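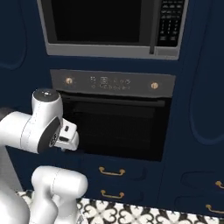

Setik Kitchen Manipulation Group / Internal forum / Simulation rules

Thread: Start pose clearance for oven door tasks

rradu
Proposal for the May rule set. At episode start the gripper must be clear of the appliance, with no contact on the door, knobs or trim. The pose in the header passes: fingertips left of the door edge, slightly under the control strip, door closed. I want a minimum clearance of 21 mm written into the check. Right now "clear" is up to whoever does the review.

f_pacheco
Agree on no contact. Disagree on a fixed distance. Measured from what? The collision mesh on the hand is fatter than the visual mesh, so two reviewers will get two numbers.

rradu
Collision mesh. It is the one the solver uses.

elungu
We ran 2000 starts on the Flodinex kitchens with the draft check. 793 were rejected. Most of those were the forearm against cabinet fronts, with the hand nowhere near the oven. If the rule is meant to be about the hand, it should say so.

rradu
It should cover every link. A forearm inside a drawer pull is a bad start even if the hand is fine.

f_pacheco
Then use two thresholds. Full clearance for the hand, simple non-penetration for the other links. Handles and pulls have to be in the collision set too. Several of the older Szalai assets have them as visual only, and the arm goes straight through.

ashton_h
Can we also settle control panels? The display characters on this oven can't be read at render resolution. Section 4 says task text may refer to "any labeled control." I read that as labels legible in the camera view. Knobs are fine, you can say left knob or right knob.

elungu
I read it as labeled in the asset file. Otherwise half the microwave tasks go away.

ashton_h
They should go away. A policy can't use a label it can't see.

r_ene (moderator)
Panels go in a separate thread, please. For clearance I will draft Fredy's two-threshold version, collision mesh, handles included. Emanuel, please rerun 400 of the rejected starts against it and post the split by link.

elungu
Queued for Sunday.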